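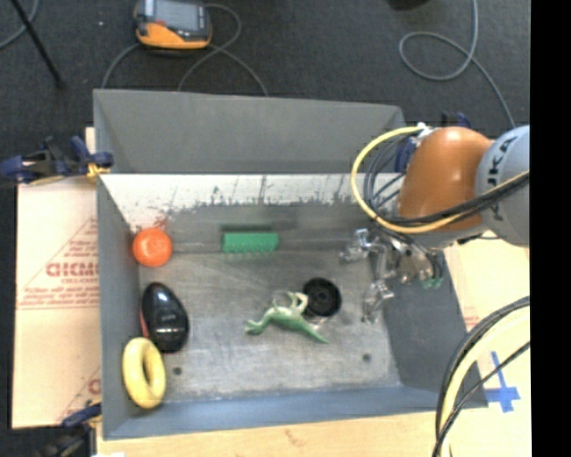

How do I clean an old metal bin so that I can keep small things in it again?

I have a big rectangular bin of gray metal that I use for small things: toys, something like a computer mouse, something like a brush, such objects that have no other home. It is scraped on the inside. On the far wall there was a light layer, and now it ends in a ragged line with dark scratches, and under it is only gray metal. The floor has fine scratches and two small round holes near the corners. I would like to know what I should wash it with, if I must paint it again, and what to do with the holes. The bin is too heavy to carry far, so I want to do everything in the room where it stands. My name is Jörg, I write from Osov, and please excuse my English.

Take everything out first and wash the bin with warm water and a little dish soap, using a soft cloth. Dry it immediately, and leave the bare metal bare unless you find rust. Paint inside a bin that is used every day does not stay long, and the flakes will go on your things.

Now the longer version. I had a bin of the same type for many years in a repair room in Pakevham, and I made most of the mistakes with it, so maybe my order of work is useful for you.

Put an old towel on a table and lay the things on it. Wipe each one before it goes back. If you wash only the bin and not the contents, after one week you have the same dust in the corners. Hard plastic toys can go in soapy water. A computer mouse must not. For the mouse take a cloth that is a little damp, and clean around the buttons with a dry cotton swab. A brush you knock out over the trash, then wash the bristles and let them dry with the bristles down, so the water does not stay inside.

For the bin, begin with a dry brush or the vacuum cleaner. Corners first, then the floor. Only after this comes water. When you start with water, the dust becomes a gray paste and it sits in every scratch.

Then the soap water. Wring out the cloth well. You said there are holes, and this means water will go through and arrive on your floor or on your shelf. Put newspaper under the bin, or put a piece of tape over the holes from below until you finish.

The ragged edge of the old layer needs some attention. Go along it with your fingernail, or with a plastic scraper such as people have for the glass plate of a stove. What is loose will come off. What is not loose, leave there. After this take fine sandpaper and go over the edge until you do not feel a step any more. It will not be beautiful, but your sleeve and your cloth will not catch on it.

About scratches on the floor: I would do nothing. If the metal is brushed and worn already, new scratches go between the old ones and after one month you do not see the difference. If you polish only one place, this place will look wrong forever.

For rust, look where the water can stay, so along the bottom edges and around the holes. Small reddish marks can be rust, but they can also be crayon or old paint from something that rubbed against the wall. Try first with a cloth and a little rubbing alcohol. If it goes away with alcohol, it was not rust. If it stays, take fine steel wool, rub gently, wipe, dry, and put one drop of oil on it with a paper towel. Then wipe the oil off again, because otherwise it goes on your things.

What you should not use: chlorine bleach, the green side of the kitchen sponge if you care about the look, and anything that the bottle says is for drains. I used a drain product once. I got a white stain of the size of a plate and it is there until today.

If you want to protect the floor of the bin, a thin mat is better than paint. I bought a rubber mat from Retora, which is sold by the meter, and cut it with normal scissors. Measure the floor of the bin and not the top. In many bins the walls lean, and the floor is smaller than you think. My top opening was 87 cm long and I cut the mat for this, so I had to cut it again. Leave the mat a little short on each side – you want to be able to lift it out with two fingers.

– answered by mkovar, Pakevham

Answer 2

I agree with most of the above but not about the paint. You can paint it if you have patience. My neighbor and I did two bins last May with a metal primer and then an enamel, and they still look good. But you have to wait. The can said 72 hours before normal use and we waited one week, with the window open. If you put plastic or rubber things on fresh enamel they stick, and you pull the paint off when you lift them. I know it from the first bin.

Also, for the holes: do not fill them. Maybe they are for drainage or for screws, I can't tell you which, but they also let the bin dry by itself if you spill something. If small parts fall through, put a piece of window screen over the hole and fix it with tape from below. Screws and beads stay in, water goes out.

One question back to Jörg: is it always the same mix of things inside? If the toys and the computer things lie together, the heavy ones slide to the lowest side and push the others in the corner. I put a cardboard box for the small electric things in one end. It costs nothing.

Answer 3

just buy a plastic one, Guzmán hardware has them. mine is 2 years old and no rust

Comment from the person who asked (Jörg Kröger)

Thank you to all. I did it as in the first answer, with the newspaper below, and I was glad for it. The reddish mark went away with alcohol. The edge of the old layer I sanded, it took longer than the washing, but now the cloth does not hang on it.

I did not paint. I will try the mat, but the store here sells it only from 155 cm length, so I will have a rest for the drawer – if somebody knows whether the smell of the rubber goes away, please write.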